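# Arrumação do material de laboratório: caixas, tampas e vidraria

Página de fotografias da arrumação de setembro. O material pequeno da sala de ciências andou espalhado por gavetas durante o último período e decidimos juntá-lo em caixas de plástico com tampa, para que cada turma saiba onde ir buscar o que precisa. A lista de conteúdos foi feita pela Mwanahawa Makokha e as etiquetas são do Wiroj Kaewkla.

A caixa branca de tampa azul é a que na lista aparece com o número 9.
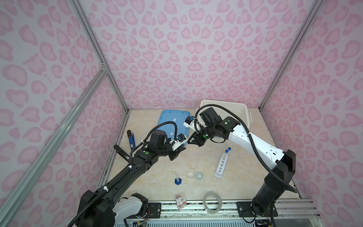
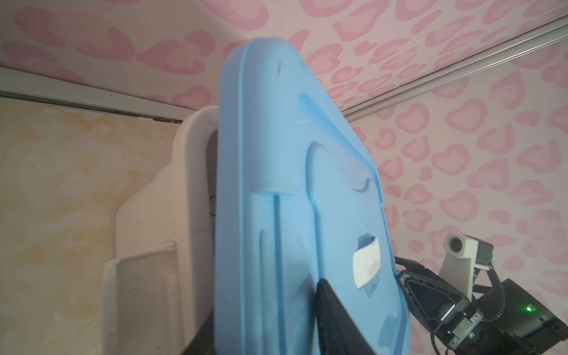
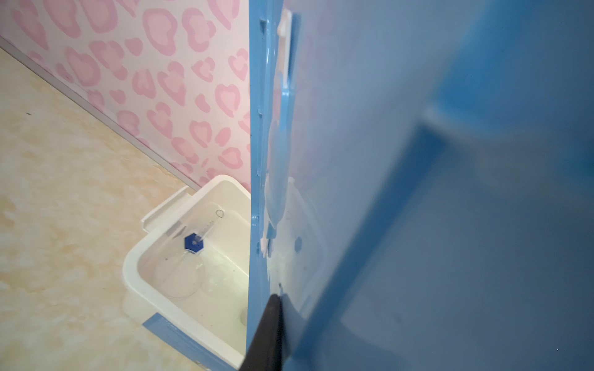

Caixa branca e tampa azul – na primeira fotografia com a vidraria pequena em cima da mesa, nas outras duas vistas de perto.

## Notas sobre as fotografias

**Primeira fotografia.** A placa de Petri, os dois tubos de ensaio com tampas azuis no suporte branco, a proveta pequena de base azul, o copo de vidro e a taça de cerâmica branca. A tampa da caixa está pousada atrás, do lado esquerdo, com duas etiquetas brancas pequenas. O rolo de fita transparente está junto à borda da frente.

**Segunda fotografia.** A tampa quase na vertical. O rebordo corre a toda a volta e a superfície tem sulcos moldados. Tem algumas marcas escuras perto do topo e riscos leves, coisa de uso, que não impedem que continue ao serviço.

**Terceira fotografia.** O interior da caixa, com a vareta de agitação transparente que tem um disco na ponta. No fundo há marcas de água ténues. Pedimos que as caixas sejam passadas com um pano seco antes de se guardar o material.

## O que vai para a caixa 9

- Placas de Petri, sempre com papel entre elas
- Tubos de ensaio com tampa
- Suporte branco para tubos
- Proveta pequena de base azul
- Copo de vidro pequeno
- Taça de cerâmica
- Vareta de agitação com disco

Os copos de 100 ml e os frascos de 125 ml não cabem nesta caixa com a tampa fechada. Ficam na caixa 11, que é mais alta e está na prateleira de baixo do armário Hotico.

## Como guardar

O material lava-se com água e detergente neutro, passa-se por água destilada e deixa-se escorrer no tabuleiro ao lado do lava-loiça. Só entra na caixa depois de seco. As peças de vidro vão para o fundo, deitadas, e a vareta fica por cima. O suporte de tubos guarda-se vazio.

As tampas das caixas prendem com patilhas brancas. Encaixa-se primeiro um lado, depois o outro, sem forçar. Duas patilhas de outras caixas partiram-se no ano passado e ainda estamos à espera das peças – foram pedidas à Illex em conjunto com as tampas de substituição.

Se faltar alguma coisa, escreve-se na folha que está colada por dentro da porta do armário. Basta o nome da peça e o número da caixa. Vidro partido não se deita no lixo comum, vai para o balde amarelo ao pé da janela.

## Etiquetas

As etiquetas novas levam o número da caixa em cima e o nome da sala em baixo. As antigas, escritas à mão, saem com álcool. Quem encontrar uma caixa ainda sem etiqueta nova pode deixá-la na bancada do fundo, que o Wiroj passa por lá ao fim da manhã.

## O que falta

Faltam arrumar os termómetros, as pinças de madeira e as lamelas, que estão na gaveta grande à esquerda da porta. A Yulan Cheng ficou com essa parte. Os reagentes não entram nesta arrumação e continuam no armário fechado à chave, com o registo a cargo do Tullio Orlandini.

As fotografias das restantes caixas são acrescentadas a esta página à medida que ficarem prontas. A próxima é a caixa 11.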